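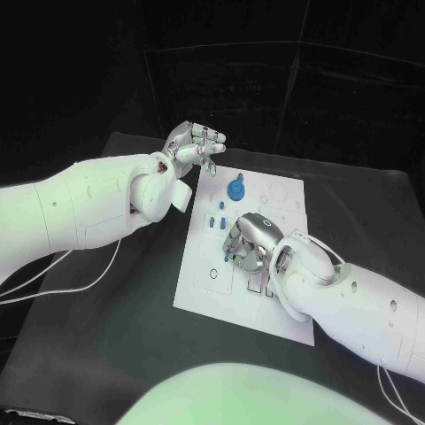

Home Lists Archive Thread index Search Log in

Re: [hands] Current limits on the right hand, peg board
From: Dagmar Havlíček
21 May list digest, part 3
4 replies 2 followers

Bohumila Lukáč wrote:

> Before we order a second pair of hands I would like to know whether
> the failures on the peg board come from the hand or from the
> controller. The March log from Tusthorpe puts everything down as
> "slip", which tells me nothing. Did anyone run the same pegs with the
> Oberholzer controller and the Trandberg one, with the hand left on the
> arm between runs? Also, was the cloth on the table? I remember an
> argument about it.

Yes to both. The dark cloth was on the table for all of it, and the hands stayed bolted on. Only the controller and its settings file were changed.

Each controller got 14 attempts with the right hand: pick up a blue peg, carry it over the board, lower it into its place. The left hand was parked above the upper left corner with the fingers half curled. I did not use it for anything. I mention it because the old log has it switched off, and switched off it droops.

Oberholzer: 7 pegs seated. Of the others, most were lost during the lowering, when the fingers close further as the wrist comes down. The peg turns between the fingertips and arrives at an angle. I would not call that slip. The grip force was steady in the trace right up to contact.

Trandberg: 11 seated, 3 lost. All three losses were at pick-up, where the thumb touched the board before the fingers had closed. Lowering the approach speed helped, but I changed it after the counted attempts, so it is not in the figures.
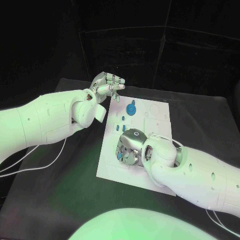
Right hand down on the lower half of the board, left hand parked.

Points that may matter for the order:

The wrist covers a good part of the board when the right hand is low. From the head camera the narrow slots are partly hidden at the moment you most want to see them. A second camera, low and to the side, would tell us more than another hand would.

The thin white cables under both arms need a proper clip. They hang free at present, and I had to stop once to move the right-hand pair. The one that loops over the right wrist is long enough and can stay as it is.

The blue knob near the top of the board was left in place throughout. I have no figures for it. The hand can reach round it, but I have not tried lifting it with either controller, so please do not quote me on it.

I also tried the soft fingertip setting in the Oberholzer file (parameter 2043). It made the peg turn more, and I put it back to the default before counting anything.

My reading is that the hand is good enough for these pegs and the Oberholzer closing profile is at fault. It treats the end of the move as a reason to squeeze. If someone can hold the finger position fixed below a given wrist height, I will repeat the 14 attempts with that and nothing else changed.

Bohumila, the traces are in the shared folder under Purell, one file per attempt. The March ones are in there too, but the time stamps on the wrist channel are wrong, so use the finger channels only.

Dagmar

Previous in thread Next in thread Reply to list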